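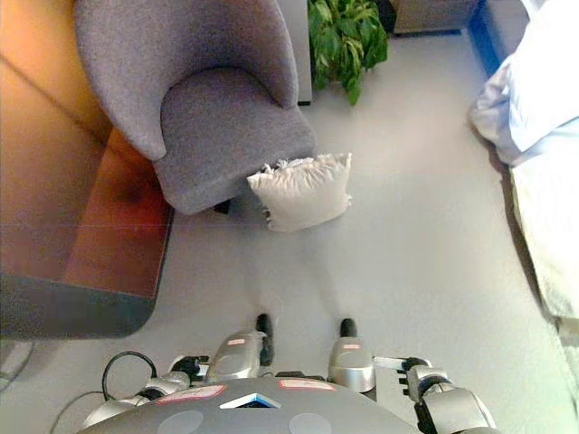 Guest Room Program at Esormont House: Changes for the Coming Season

Esormont House has offered short-stay accommodation to the families of patients at the Wakenano regional clinic for many years. The following notice sets out changes to the program that take effect in November. Families with a confirmed reservation made before that time will be charged at the earlier rate for the whole of their stay.

Demand and length of stay

In the past program year the house received 1107 requests for a room and was able to meet 1044 of them. The remaining requests were referred to partner lodgings in Rewi, where the program pays part of the nightly cost on presentation of a clinic letter. Most stays were of fewer than five nights. Longer stays were concentrated in the winter, when travel over the Prirnska road is often difficult and families prefer to remain in town between appointments.

The standard limit will stay at 14 nights. Extensions may be granted by the front office where the clinic confirms in writing that treatment is continuing. Requests for an extension should be made at least two days before the scheduled departure. Late requests will be considered, but a room cannot be held while the letter is awaited.

Nightly contribution

The suggested contribution will be $50 per room for each week or part of a week. No family will be turned away for being unable to pay, and no proof of income is required. Contributions may be made by check or card at the front office, or by mail after returning home. Receipts are issued on request.

Reservations

Requests are accepted up to 30 days ahead of arrival. The clinic's social work office may submit a request on behalf of a family, and this remains the fastest route. Families who write directly should include the patient's appointment dates, the number of guests, and any need for a ground floor room or a crib. Two ground floor rooms are kept open until noon each day for families arriving without notice.

Check-in is from 3:00 p.m. to 8:00 p.m. Guests who expect to arrive later should telephone ahead so that a key can be left in the lockbox by the side entrance. The code is changed daily and is given only by telephone.

Laundry, kitchen and parking

The laundry room will open one hour earlier, at 6:00 a.m. The shared kitchen keeps its present hours. Food left in the refrigerators must be marked with a room number and a date - unmarked items are removed each evening. The rear parking lot will be closed for resurfacing during the first week of the new season, and guests should use the street spaces on the north side of the building.

Questions about this notice may be directed to the front office, extension 336.

Last updated: 10/26/23

Contact Us | Copyright Esormont House. All rights reserved. | Back to top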